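Does a Dry August group do any good once the month is over?
Asked 20/03/2019 in Alcohol and Community Health

Our parish is being asked to sign up to a scheme called Renura. You give up drink for the month of August, log it on a website and come to a weekly meeting. The leaflet says 881 people joined last summer and 601 finished. Fine, but finished what? I can't find a word on how they were doing by Christmas. They want 2,000 pounds from us. Has anyone been through it?

3 answers

Answer from Cornulora
We had it in our town. I'd want to know how they count a finisher. With ours you ticked a box on the last day and that was you done, whether you'd logged anything before or not. The meetings were pleasant enough and I did sleep better. I was back to my usual by the autumn. Ask them for figures at six months and see how long the reply takes.

Answer from Raju
it works if you want it to. my brother in law did it and lost a stone

Answer from Welico
I'd be wary of "lost a stone" as evidence of anything. My own doubts are about the money. Most of our grant went on leaflets and a banner, and the hall was free anyway. If you do go ahead, hold back half until they show you attendance for each week.

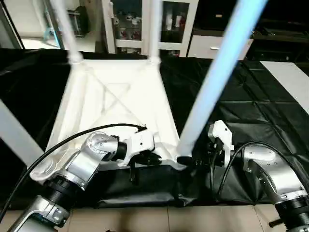
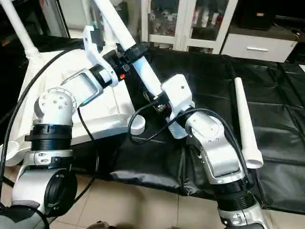

White plastic and black covering in all four.
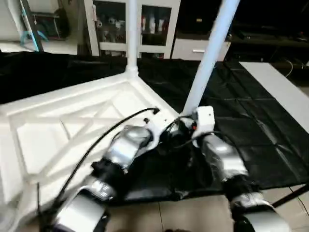
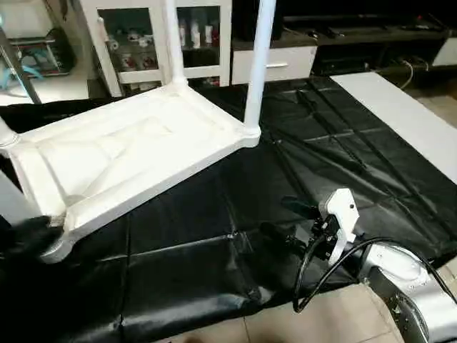

One more thing on safety, as the leaflet we were given skipped it. Anyone who drinks heavily every day should see their GP before stopping, as stopping suddenly can make them very ill. If Renura doesn't ask people about that when they sign up, I wouldn't give them a penny. We had 3 people in our group who should have been told and weren't.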